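Home Data Files Changelog Issues Contact

June – Fiifi Addo

# Lostik wood finish survey – README

Survey answers on how people finish and look after wooden tables at home. Put together from the Mirkivau mailing list plus the paper forms from the Šimkus shop counter. Quick notes, will tidy later.

## Whats in here

- answers.csv – 3,458 rows, one per table (not per person!)
- finishes.csv – lookup for the finish codes, 18 of them
- notes.txt – free text people wrote in the margins, typed up by me

A person with three tables has three rows. Use person_id if you want people. I mixed this up myself in the first version, sorry, re-download if you have anything from before June.

## Columns

table_id, person_id, wood, finish_code, years_since_finish, room, daily_use (y/n), complaint

wood is what the owner said it was. Not checked. Lots of "oak" that probably isnt. Left blank where they wrote "brown" or "old".

years_since_finish is whole years. 0 means this year, 99 means dont know. Please filter the 99s before you average anything.
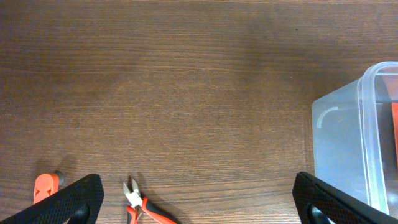
complaint is one word picked from rings, scratches, sticky, faded, none. Where someone ticked two I kept the first. The paper forms had "other" as well – those went to none, with the text in notes.txt under the same table_id.

## Known problems

- 369 rows have no finish_code. Owners bought the table secondhand mostly
- oil and wax got merged on the paper forms, code 7 covers both
- kitchen and dining room were one box on paper, two online. Merged to kitchen_dining
- mailing list people care about furniture more than most, so dont read this as the general public
- a few duplicates left, same table entered by both halves of a couple. Cant fix without adresses and I threw those out

## Loading

Comma separated, UTF-8, header on line one. Cemoreck export opens it fine, older spreadsheets mangle the accents in notes.txt.

## Use

Free for anything, say where you got it. No names or emails in the files. If you spot one in notes.txt open an issue and I'll pull it.

## To do

- split code 7 if I can get hold of the second batch of forms
- room sizes?? people asked
- proper version numbers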